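The table is part of the machine

Most faults logged against humanoid robots in household trials are put down to software or hands. I would put a good share of them down to furniture. A robot that has learnt a job at one table height has learnt that table, and when the table shifts by the width of a thumb the arm reaches for where it used to be.

At the Partington test flat we kept records for a whole September. Of 695 attempts at a folding task, 61 were stopped by the operator, and when Aslı Gündoğdu went back through the notes, about half of those followed a change in the room. The joints had been calibrated each morning. The table had been set by eye.
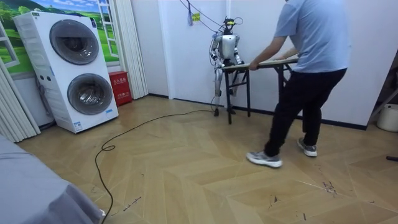
Setting the table at the robot's waist, with the cable running across the floor towards the grey furniture.

My view is that a work surface should be treated as a fixture of the cell, with its own line on the setup sheet: height, angle to the robot, distance from the feet. Two strips of floor tape and a steel rule will do it. The check takes two minutes and should be signed for like any other.

Kourosh Shirazi, who ran maintenance at Ommont, disagrees. He argues that a home robot must cope with furniture that moves, and that pinning it down hides the weakness. I accept the aim. But a deliberate shift, measured and written down, is a test. An unrecorded one is noise in the results.

The same applies to cables. Tether slack and floor routing belong on the sheet too, ahead of battery state and below the emergency stop.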